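About Gotau

Gotau is a small school of upholstery and curtain making on the second floor of a former seed warehouse. We teach adults to cover chairs, line drapes and stop apologizing for their sewing. Courses run most of the year, except for the part of October when the heating has not yet come on and the landlord insists it has.

How it started

Afaf Haddad had spent 20 years making curtains for hotels, the last nine of them at a workroom called Vass. Hotels like beige. When Vass closed she bought two of its industrial machines and a cutting table too long for any room she could afford, and went looking for a room to suit the table. The table is still here. We have built a kitchen around one end of it.

The first class was four people and a footstool. One of the four, Lesska, now teaches our Saturday-free timetable of evening courses and has strong views on staple guns, which she will share whether or not you have brought one.

What we teach

Beginners start with a drop-in seat, because it has four sides and forgives most things. After that you can go on to piped cushions, a full armchair, or the curtain course, where you learn to measure a window three times and get three answers. We cover pencil pleats, pinch pleats, interlining, weights, and the hanging of the finished article, a subject most sewing books leave to somebody's husband. Bring the measurements of your own window. Guesses are welcome but will be treated as guesses. 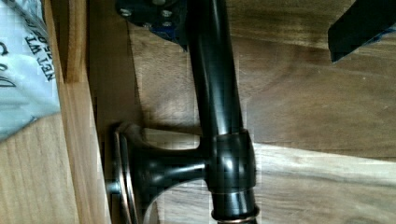

How we work

Classes are kept small and the tea is strong. The ten-week course costs 1488, fabric not included, and can be paid in two parts. You may bring your own chair, provided you can get it up 40 stairs. We will hold the door. Chairs with anything living in them stay outside until they don't.

We also take on a little repair work under the name Jenovside, mostly dining chairs and the odd window seat. It pays for the thread. The waiting list is long and moves at the pace of horsehair — if you need something back for a wedding, please tell us before the invitations go out.

Visiting

Come up and look around during any evening class. Ring the lower bell. The upper one belongs to a dentist, who has been very patient.

50 shares
2 comments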